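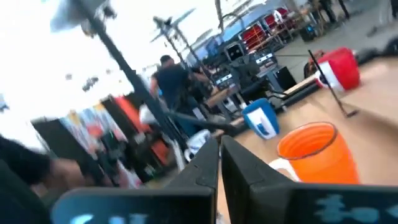
By Mechthild Wieser | 2025-08-07 | Local business

Rollstead wants its mugs back, or says it does

The Rollstead workshop has a new rule for cups, and it would be fair to wonder how long it will last. Under a notice sent to the 52 people who share the building, every mug left on a work table overnight will be moved to a crate by the door. After 12 days, whatever is still in the crate goes to a thrift store.

The tables make the case for the rule well enough. On one light wooden top, an orange mug with a white handle stands upright while a blue and white one lies on its side farther back. A red and white cup is tipped over too, with a thin black rod leaning across the table in front of it. Monitors and other electronic equipment take up a table behind.

Gebhard Holzer, who wrote the notice, says spills near the electronics are the main worry. Asked how many spills there had been, he said he knew of 2 since March, one of them his own. Neither damaged anything.

The building tried something like this before. A sign-out sheet for cups went up in March and was gone within weeks. Holzer blames the sheet, which he says was too long. Several tenants remember it as half a page.

This time there is money in it. Rollstead has spent $517 on a wall rack from Leitner, with a numbered hook for each tenant. It has yet to be delivered. Holzer could not say where it would hang, only that it would be "close to the sink, ideally." The price does not include putting it up.

Tenants who want a mug exempted can write to the office and explain why. The notice does not say what would count as a good reason, or who empties the crate.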